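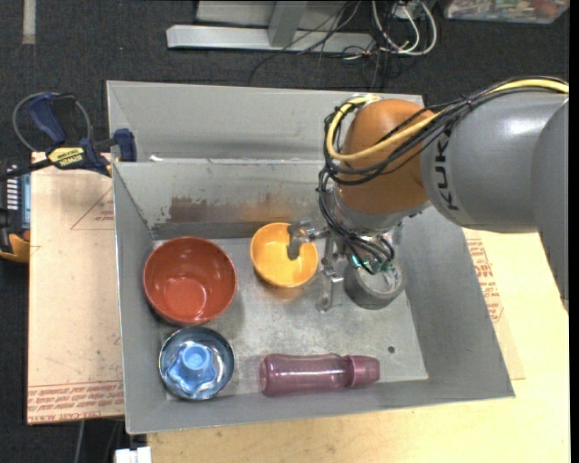 Open stock is tableware sold one piece at a time from a pattern or line that the store keeps on hand. The customer can buy a single plate, come back in March for another, and replace a broken cup without buying a whole new box. Boxed stock is the opposite: the maker decides what goes together and the store sells the carton as it comes. Most housewares departments carry both. The difference shows up most clearly with bowls, which people tend to pick by size and color before they look at anything else. A large red-orange bowl and a smaller yellow-orange one, both with a glossy inside, can be rung up as two separate sales, or as a pair, or as part of a gift that the customer puts together at the counter. A boxed set takes that choice away and gives the customer a lower price per piece in return.

This chapter deals with how a store decides which goods to carry open and which to carry boxed. It covers ordering, shelf space, breakage, and the questions that come up when a line is dropped. Pricing is treated in the next chapter and is mentioned only where it can't be avoided. Gift wrapping and delivery come later in the book.

Terms used in this chapter

Place setting: the pieces one person needs at the table. Makers disagree on what belongs in it, so the buyer should read the packing list every time.
Fill-in: a sale of one or more pieces to a customer who already owns the pattern.
Odd stock: single pieces left over after a line ends or after a box has been opened and partly sold.
Completion piece: a serving bowl, platter, or pitcher that matches a pattern and is sold on its own.

How the stores in this chapter are set up

Several examples come from Phromma, a housewares store with a large gift trade. Phromma carries Garno stoneware in open stock and Sullix everyday dishes in boxes only. It also sells Zendwood serving boards, which have no pattern to match and so fall outside most of what follows, although they do sell well next to the bowls.

A buyer at Phromma who orders Garno has to think about every shape in the line. Dinner plates and cereal bowls move fast. Sauce dishes move slowly, but a customer who wants one and can't get it will often give up on the pattern. The slow pieces therefore have to be there, in small numbers, for the fast ones to keep selling. New buyers have trouble with this. They look at the sales report, see that the sauce dish did badly, and leave it off the next order.

Sullix is simpler. The box holds 28 pieces, and there is one stock number for each color. The buyer orders boxes and the stockroom counts boxes. When a customer brings one back with a chipped plate, the store has to decide what to do with the rest of it, and for that reason the return policy for boxed goods should be written down and kept at the register. 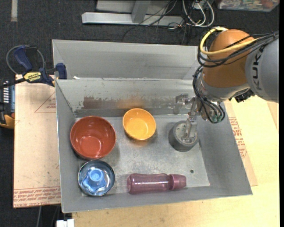 Dace Uibo takes a harder line on this and would open a damaged box the same day, sell the good pieces as odd stock, and claim the whole carton from the maker. Uibo's argument is that a box sitting in the back with a note taped to it earns nothing, and that most notes fall off. A store that follows this advice needs a shelf for odd stock and someone who keeps it tidy. It also needs the maker's agreement in writing, as some will pay only for the broken piece.

Rawiri Costigan, on the other hand, would keep odd stock off the sales floor entirely. His concern is the gift customer. A person choosing a wedding present from boxed dishes at full price may feel differently about them after passing a table of the same plates sold singly for less. Both views have something to them, and the right answer depends on how much of the store's trade is gifts.

Open stock and the gift customer

Couples who set up a gift list usually ask for open stock. It lets each guest spend what he or she likes. One guest buys a serving bowl, another buys a pair of mugs, and a group from an office may go in together on all the dinner plates. The list has to be kept up to date, or the couple will end up with the same gravy boat several times over.

The store takes on a duty when it accepts such a list. The pattern has to stay available until the wedding and for a fair time after it, since fill-in sales often start as soon as the couple sees what they didn't get. Before accepting a pattern for gift lists, the buyer should ask the maker these things:

How long will the line be kept in production?
How much notice is given before a shape or color is dropped?
Can single pieces be ordered, or is there a minimum per shape?
Will a later batch match the earlier one in color?

The last question matters more than it seems to. Glazes vary from one firing to the next – reds and yellows especially – and a replacement bowl that is a shade off will be returned. Ask for samples from different batches and look at them side by side in daylight.

Exercise

A store has room for 100 boxes of dishes, or for the same shelf length of open stock in one pattern. List the costs you would expect with each plan, including breakage, counting, and staff time. Then read the section on reordering and change your list where needed.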